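Flallalau Bin-Picking Project
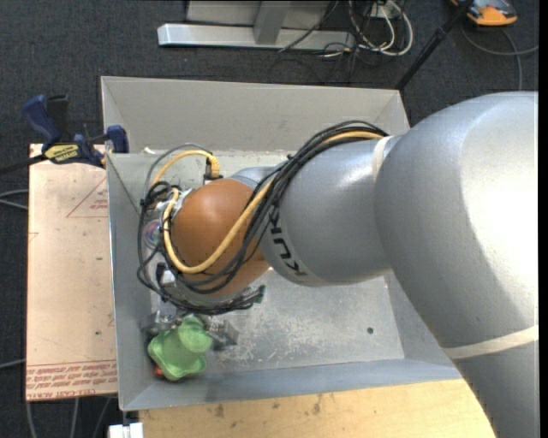
The KUKA arm over the metal bin, with a green object beneath the gripper.

The Flallalau Bin-Picking Project is a student robotics project run by the engineering department of Edet College. Its subject is the removal of single objects from an open bin by a robot arm. The project is open to students in their second year and above, and forms an assessed part of the automation course.

History
The project began as an evening club and was taken into the taught course after two years. It takes its name from Flallalau, the building in which the club first met. Teaching moved to the Hivard workshop when a larger floor area was needed.

Organisation
Students work in teams of four. Each team writes its own control program and shares the arm with the other teams under a weekly booking scheme. The course lasts 11 weeks and begins in February. Safety training must be completed before a student may operate the arm.

Equipment
The work is carried out with a KUKA arm fitted with a gripper. Cables run along the outside of the arm to the tool. The metal bin has sloping walls, and a bar clamp grips its left rim.

Wonach Trial
The course ends with the Wonach Trial, in which each team's program is given a set number of attempts to lift objects from the bin. In the most recent trial, 3617 attempts were logged across all teams, of which 589 were recorded as failed grasps. Written reports count for half of the final mark.

See also
Edet College
Hivard workshop
Industrial robot

Page last edited 9 Apr 2020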